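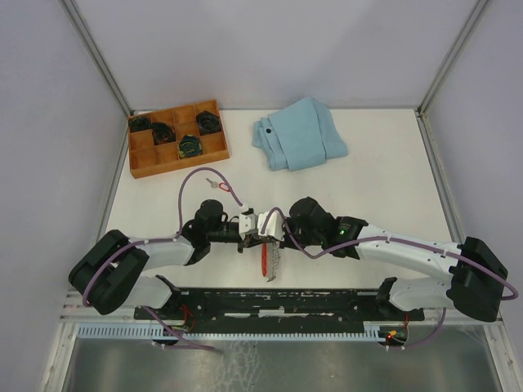
Table, Friday 2:15 pm. Wooden tray with four dark rolls in it, blue cloth folded at the back, key below the tray.

Friday - tray and sorting table

Tray is the three by four one from Tierney. Compartments are a good size for the rolled items as long as they are rolled tight. Loose ones catch on the partitions and start to open. Kerstin rolled today's set and they hold better than mine did.

Bottom row left empty for now. Mahlet wants to fill from the back row forward, I would still go column by column. We try both on Monday and write down which one we keep.

Blue cloth: folded in a thick rectangle, one corner sticks out. Needs a flatter fold if it is going to share a shelf with the tray - the shelf gap is only 64 mm.

Key needs a fixed place. I suggest front left compartment, with a bit of felt under it. Bastian has felt left over from the Wurkau drawers.

To do:
- sand the inside edges of the partitions, 100 grit first
- ask Volker if Tierney has 2 more trays of the same size
- label for the key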